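Two arms, one garage, winter update

Last updated 26/08/2022

Quick one tonight, dinner's in the oven and I said I'd write this up before the weekend got away from me.

So. Second arm is on. Both talk to the same laptop and both home properly on startup, which took most of January for the first one and two evenings for the second. Mostly because I labelled the wires this time. Past me did not label the wires.

Power first as a couple of people asked. I'd been running the left arm off the old bench supply and it was fine, then added the right and the whole lot browned out whenever both shoulders lifted together. Swapped in the Arnetti supply from the swap meet, 300 watts, heavy as a brick, fan like a hair dryer. No brownouts since. Fused each arm seperately at the base. Should have done that on day one -- cooked a driver board finding out.

Shoulders. The printed brackets cracked again, same spot, right along the layer lines behind the motor. Third set. Gave up and cut them from aluminium offcuts at the shared workshop, drill press and a lot of filing. Ugly. Slightly different from each other, so the left shoulder sits a hair lower and I've just put the offset in the config. Nothing flexes now. The column is still the steel tube from the dead clothesline, and it has been the best part of the build, cost me zip.

Cabling is a mess. Went with the braided sleeve from Flekgate, metre lengths, and it snags at the elbow every time the forearm rolls past 80 degrees or so. Soft limit at 80 for now. Might try a loop over the top with a bit of bungee like the workshop's big router has.

Software, brief because it's dull. I called the control program Undeo as the very first thing I wrote was an undo button. You record a move by leading the arm round by hand, play it back, and if it goes somewhere stupid you hit the button and it backs out along the same path. Took 776 lines in one file and yes I know. It'll get split up. Backing out has saved the garage window at least twice. With two arms it gets harder, as they have to back out in the right order or they clip elbows. At the moment it just reverses whichever moved last, one step at a time, alternating. Slow. Works ok so long as the two laptops' worth of logging isn't turned on (one laptop, I run it twice, long story).

Spend so far on arm two is $225 plus the supply, not counting aluminium or the board I cooked. Over budget, under what I told the household. Servos were the bulk of it, then bearings.

Still to do:
- proper e-stop on a long lead, the one on the bench is no good once you're in front of the thing
- elbow cable loop
- wrist backlash on the right, there's a good couple of mil of slop at the tip
- split Undeo into actual files
- a name. Toledo has been suggested, after the ute I learned to swear at. Not sold.

Fingers next. The stock jaws were flat plates and they were hopeless on anything soft, they'd close and the cloth would just squirt out the side, so both grippers have a tapered pair now, black with rounded tips. Rounded so they don't catch. Washing is what I want to get to eventually, picking up one thing from a pile and putting it somewhere else, no folding, I'm not mad. A single crumpled red garment with a bit of white in it is plenty to be going on with -- strong colour against a pale basket, so I can tell cloth from plastic with a very dumb threshold, though the white parts will muddy that. The other worry is the basket itself, all those little round holes in the sides, and a handle leaning out right where the right arm wants to come down. Fingers stay open till they're well clear of the rim, that's the rule for now. Will post numbers when I've got some worth posting.

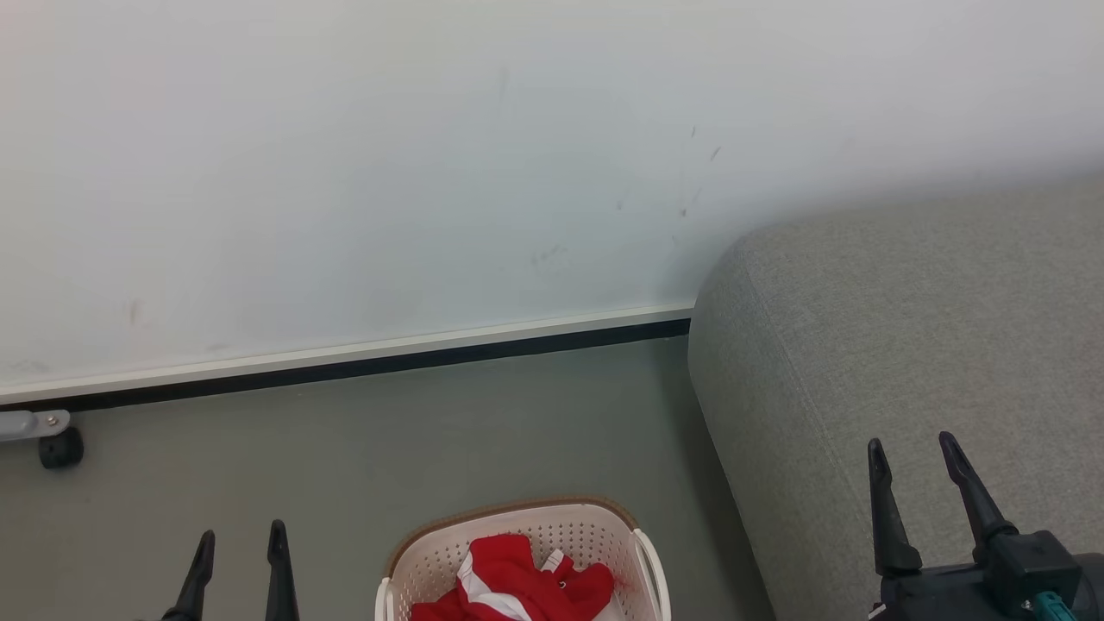 Related posts
Bracket number three, RIP
What I got at the swap meet
Cooking a driver board, step by step
Clothesline to column: the steel tube post
Homing switches, finally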